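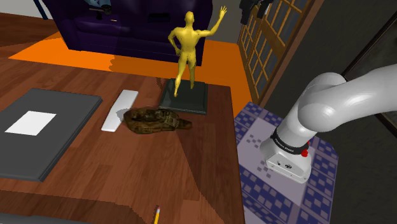

Tuda replied that a speed limit is no use until the work area is written down, and asked what the limit in the cell file referred to. It is the tool speed, 200 mm/s, set for all moves. The arm works next to a table and reaches over its edge. Do I need a separate limit near the table, and should simulated runs follow the same rules as real ones?

*posted by Nadus*

**Akden**

Yes to both. Our house rules:

- Tool speed 200 mm/s in open space, 30 mm/s within 285 mm of the tabletop.
- Keep-out volume drawn around the table, including its edges.
- Same limits file for simulation and hardware, under version control.

A path that only passes with the limits off is logged as a fail. Check elbow clearance as well — most planners report the tool point by default.

**Lanz**

just lower the speed everywhere, works for me

**Tuda**

Lowering the speed does not replace the keep-out volume. A slow arm still hits the table. Record the payload and tool offset with each run too. We reran 443 saved paths after an offset change and had to redraw the volume.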